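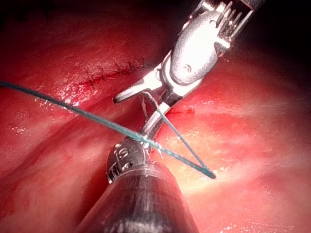 研究発表 ＞ 生徒の課題研究 ＞ 素材と技術

糸を結ぶ、糸で閉じる
縫い糸と縫合糸の材料、結び目のほどけにくさについての調査と実験

ユールホルム（Jurholm）総合学校　課題研究報告書
エリケム・クエイ（Elikem Quaye）
ナディラ・マングンダプ（Nadhirah Mangundap）
2024年6月提出

シェア 35　コメント 8

1. はじめに

私たちの課題研究のテーマは糸の結び目である。きっかけは家庭科の授業で作ったエプロンだった。洗濯のあとで縫い終わりの玉止めがほどけ、ひもが片方外れた。同じ班の別のエプロンは同じ糸を使っていたのに外れなかった。縫い目の間隔はほぼ同じで、違っていたのは最後の糸の始末だけだった。

布を縫うこと、網を直すこと、傷を縫うことは、どれも糸を通して引き寄せ、最後に結んで止めるという点で共通している。ところが図書室で本を借りてみると、裁縫の本と漁具の本と医学の入門書では、同じ結び方に別の名前がついていたり、同じ材料に反対の評価がついていたりした。そこで、材料と結び方の関係を自分たちで整理し、身近な糸で確かめることにした。

文献調査と聞き取りの担当はクエイ、実験の担当はマングンダプである。考察は二人で書いた。

2. 研究の目的

次の点を明らかにすることを目的とした。

・糸の材料によって、結び目のほどけにくさはどのくらい変わるか。
・結び方を変えると、同じ材料でも結果が変わるか。
・糸が水を含んでいるとき、乾いているときと同じ結果になるか。

傷を縫う糸については実験の対象にしていない。文献で調べた内容だけをまとめた。

3. 文献調査

3.1 植物の糸と動物の糸

古くから使われてきた糸には、麻や綿のような植物の繊維と、絹や毛、腱、腸などの動物に由来するものがある。麻は強く、ぬれるとさらに強くなる性質がある。綿も同じ傾向を示すが、麻ほど硬くない。絹は細くて長い繊維を取り出せるので、毛羽立ちが少なく、針穴に通しやすい。

動物の腱は革を縫うのに使われた。乾くと縮んで固くなるため、縫い目が締まる。羊などの腸から作ったひもは、楽器の弦にも、傷を縫う糸にも使われた。英語ではこれをキャットガットと呼ぶが、一般に猫の腸を使ったものではない。名前の由来には複数の説があり、どれが正しいのかは私たちが読んだ本の中では決着していなかった。

3.2 合成繊維の糸

二十世紀に入ってナイロンやポリエステルなどの合成繊維が作られるようになり、縫い糸、釣り糸、網、ロープの材料が大きく変わった。合成繊維は腐りにくく、太さがそろっている。反面、表面がなめらかなものは結び目がすべりやすい。

合成繊維の糸には、一本の太い繊維でできたもの（モノフィラメント）と、細い繊維をたくさん集めて撚ったり編んだりしたもの（マルチフィラメント）がある。前者は表面がなめらかで、布や網の目を通るときの抵抗が小さい。後者はしなやかで結びやすいが、すき間に水を含みやすい。釣り糸の透明なものは前者、ミシン糸の多くは後者か、短い繊維を撚ったものである。

3.3 体の中で溶ける糸と溶けない糸

傷を縫う糸は、大きく吸収性と非吸収性に分けられる。吸収性の糸は体の中で少しずつ分解され、やがてなくなる。非吸収性の糸は分解されにくく、皮膚の表面に使った場合は、傷が治ってから抜く。体の内側に使って、そのまま残す場合もある。

吸収性の糸で大切なのは、糸が消えるまでの時間と、糸が強さを保っている時間が別だという点である。糸の形が残っていても、引っぱる力に耐えられなくなっていることがある。そのため、治るのに時間がかかる部位では、長く強さを保つ種類が選ばれる。布の世界には「消えてほしい糸」はほとんどないと思っていたが、しつけ糸の中に水で溶けるものがあることを後で知った。

縫合糸には色がついたものもある。周りと見分けやすくするための工夫で、これは裁縫のしつけ糸を布と違う色にするのと考え方が似ている。

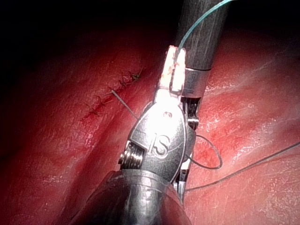 結び目を作ると、なぜ糸は切れやすくなるのか。

糸がきつく曲がった部分に力がかたよってかかり、さらに糸どうしがこすれ合うためである。まっすぐな糸では断面全体で力を受けるが、曲がった部分では外側の繊維がより強く引っぱられる。

3.4 結び方の名前

結び方の名前は分野によって違い、調査で最も混乱したところである。この報告書では次の呼び方に統一した。

本結び：左右の糸を一度からめ、次に反対の向きにもう一度からめる結び方。平らに仕上がる。風呂敷などで使われ、こま結び、真結びとも呼ばれる。

縦結び：二度とも同じ向きにからめてしまった結び方。見た目は本結びに似ているが、端が縦に向き、ゆるみやすい。靴ひもがすぐほどける人は、この形になっていることが多い。

外科結び：最初にからめるとき、糸を一回多く巻きつけ、次に本結びと同じように反対向きにからめる結び方。最初の巻きつけで摩擦が増えるため、二度目を結ぶ前にゆるみにくい。名前のとおり手術で使われる結び方だが、釣りや手芸の本にも出てくる。

玉止め：針に糸を巻きつけて引き抜き、糸の端にこぶを作る方法。糸どうしをつなぐものではないので、今回の引っぱり実験からは外した。エプロンの件はこれだったので残念だが、同じ条件で比べることができなかった。

4. 聞き取り調査

4.1 ニルトベリ（Niltberg）の手芸店

2月に、ニルトベリ通りにある手芸店で糸の売り場を見せてもらい、店の方に質問をした。店では客から「丈夫な糸がほしい」と言われることがよくあるが、布より強すぎる糸を使うと、力がかかったときに糸ではなく布が裂けるという。古い服を直すときには、あえて弱めの綿糸をすすめることがあるそうだ。

私たちは強い糸ほどよいという前提で計画を立てていたので、この話を聞いて報告書の目的から「最も優れた糸を決める」という項目を消した。

店の方からは、糸の巻きぐせについても教えてもらった。長く巻かれていた糸は、ほどいても丸まろうとする。ナイロンの透明糸では特に強く出る。結んだあとに糸が元の形に戻ろうとして、結び目が開くことがあるという。この話は後の実験で役に立った。

4.2 フリラーソープ（Flirerthorpe）の網小屋

フリラーソープは、学校からバスで行ける小さな港町である。港の網小屋では、漁が休みの日に網の補修をしている。作業を見せてもらい、補修用の糸の切れ端を分けていただいた。

補修では、網の目の大きさをそろえるために平たい板に糸を巻きつけながら結んでいく。結び目は一つずつ強く締める。最後にまとめて締めることはしない。あとから引いても、奥の結び目までは力が届かないからである。糸は使う前に水につけておくと締まりやすい、と説明を受けた。ただし、これは昔の綿の網の時代からのやり方で、今の合成繊維の糸でどれほど意味があるかは人によって意見が分かれるとのことだった。

小屋は寒く、話を聞きながらノートを取るのが難しかった。録音の許可をもらっておけばよかった。

5. 実験

5.1 材料

使用した糸は次の五種類である。

・綿の手縫い糸
・絹の手縫い糸
・麻の糸（革細工用、ろう引きなし）
・ポリエステルのミシン糸（オストロフスキ（Ostrowski）、白）
・ナイロンの透明糸（モノフィラメント）

太さをできるだけ近づけたが、完全にはそろわなかった。麻は他の糸より明らかに太い。このため、切れたときの重さを材料どうしで直接比べることはせず、結び目がほどけたか、切れるまで保ったかを主に記録した。

港でもらった糸は種類がはっきりしなかったので、予備実験だけに使った。

5.2 器具

自作の支柱、金属のフック、取っ手付きの小さなバケツ、計量カップ、はかり、定規、霧吹き、バット、保護めがね。支柱は理科室の実験台にクランプで固定した。糸が切れるとバケツが落ちるので、下に古い座布団を敷いた。

5.3 方法

（1）糸を200ミリメートルの長さに切り、2本を一組にする。
（2）一組の糸を、本結び、縦結び、外科結びのいずれかでつなぐ。
（3）結び目の両側を同じ力で引き、端を同じ長さに切りそろえる。
（4）片方をフックに、もう片方をバケツの取っ手につける。
（5）バケツに水を少しずつ注ぐ。
（6）結び目がほどけるか、糸が切れるまで続け、バケツと水の重さをはかる。

各組み合わせについて8回ずつ行った。乾いた糸での実験を終えてから、水につけた糸で同じことをくり返した。水につけた糸は、結ぶ前に軽く水を切った。

結ぶ作業はすべてマングンダプが行った。最初は交代で結んでいたが、予備実験で人による差が材料による差より大きくなってしまったため、一人に決めた。結び方の順番は、慣れや疲れの影響が一つの結び方にかたよらないよう、くじで決めた。

フックと糸の固定部分が先にすべった場合は記録に入れず、やり直した。この失敗は絹とナイロンで多かった。途中からフックの側に布テープを巻き、糸を何重にも巻きつける方法に変えたところ、すべりは減った。

6. 結果

6.1 乾いた糸

綿と麻では、本結びと外科結びのどちらも、ほとんどの場合に糸が切れるまで結び目が保たれた。縦結びでは、綿は途中でずれながらも保つことが多く、麻はずれる前に切れた。麻の表面は毛羽が多く、一度締めると手でほどくのも難しかった。

絹では、本結びがほどけることがあった。ほどけるときは突然ではなく、結び目の端が少しずつ短くなり、最後に抜けた。外科結びにすると、ほどける回数は減った。縦結びは多くがほどけた。

ポリエステルの結果は綿に近かった。ミシン糸は短い繊維を撚ったものだったので、表面に細かい毛羽があったことが関係していると思われる。

ナイロンの透明糸では、縦結びはすべてほどけた。水をわずかに入れただけで抜けたものもある。本結びもほとんどほどけた。外科結びでも安定せず、結果のばらつきが最も大きかった。

6.2 水につけた糸

麻は、乾いた状態より重いところまで耐えた。文献に書かれていたとおりである。綿にも同じ傾向が見られたが、差は小さく、はっきりしたことは言えない。

絹は、水につけると乾いた状態より弱くなった。ほどける前に切れるものが増えたため、記録の上では「結び目が保たれた」回数が増えている。この数字だけを見ると水につけたほうがよいように読めるので注意が必要である。

ポリエステルでは大きな変化がなかった。ナイロンは、結ぶときには締めやすく感じたが、引っぱったときのほどけやすさは変わらなかった。

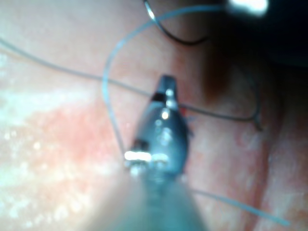

図3　器具の先端と二本の糸

6.3 切れた場所

糸が切れた場合、切れた場所のほとんどは結び目のすぐ横だった。結び目から離れた部分で切れたのは綿と麻の少数で、もともと糸に細いところがあったと考えられる。結び目の中央で切れたものは見つからなかったが、ルーペで確認しただけなので、内部で一部の繊維が先に切れていた可能性は残る。

結び目のない糸も同じ装置で試した。どの材料でも、結び目のある糸のほうが軽い重さで切れた。

7. 考察

7.1 すべりやすさと表面

ほどけにくさの順は、麻、綿、ポリエステル、絹、ナイロンとなった。毛羽の多い順とおおよそ一致している。糸どうしが接する部分の摩擦が大きいほど、結び目が保たれると考えられる。

ただし、表面だけでは説明できないこともある。ナイロンの透明糸は、締めたあとに手を離すと結び目がふくらむように開いた。手芸店で聞いた巻きぐせと同じで、曲げられた糸がまっすぐに、あるいは元の丸まりに戻ろうとする力が働いている。絹も表面はなめらかだが、しなやかなので締めた形がそのまま残りやすい。すべりやすさと硬さは、分けて考える必要がある。

この違いを確かめるため、ナイロンを一晩おもりで伸ばしてから結ぶ実験も試みた。巻きぐせは弱くなったが、結び目が開く動きは残った。回数が少ないため、結果の章には入れていない。

7.2 結び方の違い

本結びと縦結びは、からめる向きが違うだけである。使う糸の長さも手間も変わらない。それでも、絹とナイロンでは結果が大きく違った。本結びでは二つの輪が互いを押さえ合うが、縦結びでは輪がねじれ、力がかかると片方の糸がもう片方の上をすべる形になりやすい。

外科結びは、すべりやすい糸で効果があった。綿や麻では本結びとの差が出ていない。もともとほどけない糸に巻きつけを増やしても、結び目が大きくなるだけだと考えられる。

文献によると、手術でモノフィラメントの糸を使うときは、結び目を重ねる回数を増やすことがある。私たちの実験は一組の結びで終わっているので、重ねる回数を変えれば、ナイロンでもほどけない条件が見つかったかもしれない。

7.3 締める強さ

実験の条件のうち、最も管理できなかったのが締める強さである。強く締めればほどけにくいが、強く締めすぎると、その時点で糸が傷む。特に絹では、急に引くと結び目の横が白っぽくなり、そこから切れることがあった。ゆっくり引くようにしてからは減った。

布を縫う場合には、締めすぎると布にしわが寄る。傷を縫う場合も、締めすぎると組織の血の流れが悪くなるため、傷のふちが合う程度にするのがよいと入門書に書かれていた。網の補修では目の大きさが変わる。どの分野でも、糸が耐えられる強さより、糸に引き寄せられる側が耐えられる強さのほうが先に問題になる。

8. 実験の問題点

（1）糸の太さがそろっていない。特に麻の結果は、材料の違いなのか太さの違いなのかを区別できない。
（2）水を注ぐ速さを手で調節したので、一定ではない。
（3）理科室の湿度を毎回測っていない。記録がある日は35パーセントだったが、雨の日にも実験をしている。
（4）引っぱる方向が一つだけである。実際の縫い目には、くり返しの力や横からの力がかかる。
（5）エプロンがほどけた原因を直接調べることはできなかった。洗濯機の中の動きに近い実験を考えたが、装置が間に合わなかった。

（2）については、点滴のように細い管から水を落とす方法を先生から教えていただいた。ただ、一回の実験にかかる時間が長くなり、放課後の時間では終わらないため採用しなかった。

9. まとめ

身近な五種類の糸について、結び方とほどけにくさの関係を調べた。毛羽のある綿、麻、ポリエステルでは本結びで十分に保たれた。絹では外科結びの効果が見られた。ナイロンの透明糸は、今回試したどの結び方でも安定しなかった。縦結びは、すべりやすい糸では避けるべきである。

水の影響は材料によって異なり、麻は強くなり、絹は弱くなった。糸が切れる場所は結び目のすぐ横が多かった。

10. 今後の課題

ナイロンで結び目を重ねる回数を変える実験を行いたい。また、玉止めについても、布に縫いつけた状態で引っぱる装置を作れば比べられると思う。後輩がこの研究を続ける場合は、最初に糸の太さをそろえることと、結ぶ人を一人に決めることをすすめる。装置の支柱とバケツは理科準備室の棚に残してある。座布団は破れたので処分した。

謝辞

糸の見本を見せてくださったニルトベリ通りの手芸店の皆さん、網の補修を見せてくださったフリラーソープの港の皆さん、理科室の使用を許可してくださった先生方に感謝します。

役割分担

クエイ：文献調査、聞き取り、第3章と第4章の執筆
マングンダプ：装置の製作、実験、第5章と第6章の執筆
共同：その他の章、発表用ポスター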